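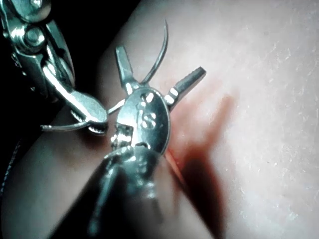
Why do some festivals drift through the year and others stay put?

Posted by Ragnvald Wallin in Culture and Customs

I put together the printed community calendar for Paretholm. It goes to 800 households and lists the public festivals of every group that uses the hall, at present Hindu, Muslim, Sikh, Christian and Jewish, plus a few local fairs. Last year I copied the dates forward from the previous edition and shifted them all by 11 days where I knew the festival was "lunar". That was right for Eid and wrong for nearly everything else. Diwali in particular came out badly.

Is there a rule for which festivals move, by how much, and in which direction? And how should I print a date that isn't settled when the calendar goes to press? We print in August for the following year.

Ivar Torvik

Your error was treating "lunar" as one category. There are three types of calendar involved.

Purely lunar. The Islamic calendar has twelve lunar months, 354 or 355 days in all, with no correction to the seasons. Both Eids, Ramadan and Muharram therefore move earlier by 10 to 12 days each year and go right round the seasons in a little under 33 years. Every so often the same festival falls twice in one Gregorian year, so check for this in January and December.

Lunisolar. Most Hindu festivals and all the Jewish ones follow lunar months, but an extra month is put in from time to time to keep step with the sun. The date goes earlier by 10 to 12 days in an ordinary year, then jumps later by 18 to 20 days after an extra month. Diwali falls on the new moon between the middle of October and the middle of November and never leaves that range. Holi, Janmashtami, Passover and Rosh Hashanah behave in the same way, each with its own range. The Hindu and Jewish extra months don't always come in the same year, so you cannot use one to predict the other. Easter is worked out by separate church tables but moves in a similar manner.

Solar. Christmas is fixed. Vaisakhi and Pongal follow the sun and vary by a day at most over a working lifetime. Onam is a mixed case: a solar month, but the day within it is set by the moon's position among the stars, so it can fall in August or September.

Do not calculate any of these yourself. Ask each group for its own published list. Regional almanacs can differ by a day, because a Hindu lunar day may begin in the middle of a civil day and the rule for assigning it depends on the festival and on local sunrise. An almanac worked out for India may give a different date from one worked out for your longitude.

Zasham

just google it every year, thats what we do in Bamel. Diwali is always in November anyway

Lunde

The answer just before mine is wrong about Diwali, which is quite often in October. The first answer is sound. I will take the part about printing. 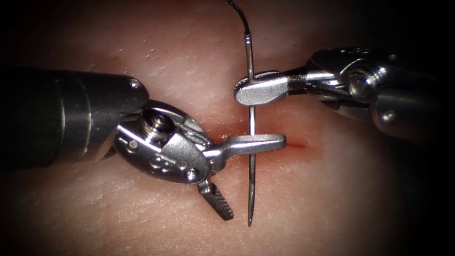 Unsettled dates need a mark of their own, and it should look unsettled. Where Eid depends on a sighting of the moon, the date can shift by one day, and two mosques in the same town may keep different days. A question mark tends to be read as a misprint. We rule a line across both possible days and let it weaken along its length – much as the thin reddish cut on the pink pad is plain beside the left instrument, then thins and fades to the right. Put the stronger end on the likelier day. The key at the foot of the page then needs one entry: "subject to moon sighting".

Three further points from our own edition:

Jewish festivals begin at sunset on the evening before the date most tables give. Print "from sunset" with the earlier date, or people will arrive a day late. The same applies to the start of Ramadan prayers.

Keep a column for the source of each date. When two lists disagree, print what the group holding the event has told you, even if the almanac says otherwise.

Leave the hall booking reference off the printed sheet. Ours ran into this when a booking for 115 people was moved and the old reference stayed on the wall until spring.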